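Givel two-finger shelf hand

For shop shelving, stockrooms and kitchen cupboards
Made by Oksanen, Dunley

The Givel is a parallel gripper for light packaged goods. It closes on a packet from both sides and stops at the force you have set. It fits most small arms and comes with a wrist camera, a cable set and the Brarley control software on a two-year licence.

Can it stock a shelf yet?

Partly. Boxes, cartons and tins are the easy end of the job, and an arm can be left to get on with them if the shelf is laid out the same way each time. Soft packets take longer. A biscuit packet gives under the fingers, the top creases, and the print the camera was relying on moves with it. Wire shelves add their own trouble — a corner can catch in the mesh, and the camera sees the shelf above as a grid laid over whatever is on it.

In our own November trial the hand put away 53 packets out of 80 without help. The rest were dropped, left leaning or handed back to the operator. A person would have finished the lot in a few minutes. 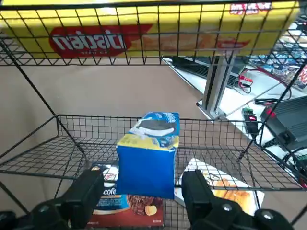

Aino Nieminen wrote to us that her shop had tried an arm on the biscuit aisle and kept it for the night shift only. Speed didn't matter then, she said, but someone still had to come in on Monday and straighten the fronts. She asked whether the next version would face up the packets as well as put them down.

It will not. Facing up needs a light push from the front and a second look, and we don't yet have a version that does it well enough to sell.

What it suits

Single packets stood upright, with finger room on both sides. Boxes laid flat can be lifted if one edge is clear of the shelf. We don't recommend it for glass, loose fruit or anything in a thin bag.

In the home

We are asked about this nearly every week. The hand will put shopping into a cupboard if the cupboard is tidy and the door is already open. It will not unpack a carrier bag.

Supplied with

Hand, 2 pairs of finger pads, wrist camera, mounting plate, cables, printed guide.

Orders and trial loans: Sun-ja Bae, Dunley office. Repairs and spare pads: Sota Furukawa.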